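Zaki Bench Sorter
from Clillilen

Price on request. Lease or buy. Fits on a regular table.

Hi, I'm Pankaj Dubey, and I look after the Zaki here at Clillilen. Before that I spent a long stretch on the returns desk at Pudik, a mail-order pharmacy supplier, so I come at this from the other side of the counter. If you've ever opened box after box of mixed returns and put each thing in the right bin by hand, you already know why I like this machine so much!

So what is it? The Zaki is a small arm with a two-finger gripper and a camera near the wrist. You stand it at the edge of a table, put a bin within reach, and lay out what you want picked up. It looks, picks one thing, drops it in the bin, and goes back for the next. It isn't fast. A good human sorter will beat it over ten minutes (I have, and I was smug about it all afternoon). Over a whole shift it's a different story, mainly because my wrists used to give up well before lunch.

The part I get asked about most is odd shapes. Warehouses love square cartons, and so do most pickers, but a returns table is full of tubes, little jars and boxes somebody has sat on. The fingers on the Zaki close slowly and stop when they feel resistance, so you can set a softer grip for a carton that's already creased and a firmer one for glass. You save those as grip cards on the screen. It holds up to 4000 cards, and I can't imagine who would need them all, but there you go.
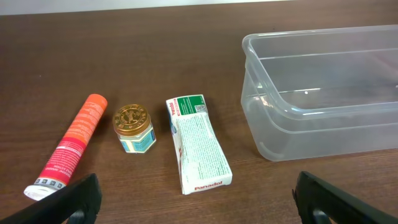
Mixed items ready to pick: a tube, a small glass jar with a gold-colored lid and a Panadol carton, with a clear plastic bin beside them.

Clear bins are fine, by the way. Older software had trouble finding the rim on see-through plastic and people were sticking tape around the top. The January update took care of it, so if you bought before then, please run the update and peel off your tape.

What it changes for the people at the table

I want to be straight about this because the sales sheet makes it sound like the thing runs itself. It doesn't. At Usus, where they have 2 of these on the returns line, the same folks are still there. What they do is different. Less reaching and dropping, more reading labels, checking dates and making the call on whether something goes back to stock or gets tossed. The Zaki doesn't make that call and you shouldn't ask it to.

Some people took to it in a day. Others missed the rhythm of doing it by hand, and I get that, I used to do my best thinking while sorting. What helped at Usus was letting the crew write the grip cards themselves. They know which caps pop off and which boxes crush. Give that job to the people who already handle the stuff, and pay them for the time it takes. I feel pretty strongly about that one.

Also, you can stop it whenever you like. There's a big pause button on the base and a second one on a cord. Press either and the arm holds still until you press resume on the screen. New staff should try both before they do anything else.

What's in the box

Arm with gripper and wrist camera
Table clamp
Control screen and stand
Pause button on a cord
2 spare sets of finger pads
Power cord and printed setup guide

Bins aren't included. Use the ones you have.

Good to know

Leave a bit of space between items when you lay them out. It can handle a loose row or a scatter, but a pile will slow it right down. Wipe the finger pads at the end of the shift with a damp cloth, no solvents. Shiny lids can throw a glare under strong overhead lights, so if it keeps missing one, turn the item a little or dim the lamp.

Setup training takes 16 hours, split however you want, and I usually run it myself over video. Bring the awkward items. I'd much rather see the stuff that gives you trouble than a row of perfect boxes.

Page updated November 10, 2020. To book a demo or ask me something, use the contact form and put "Zaki" in the subject line so it lands with me.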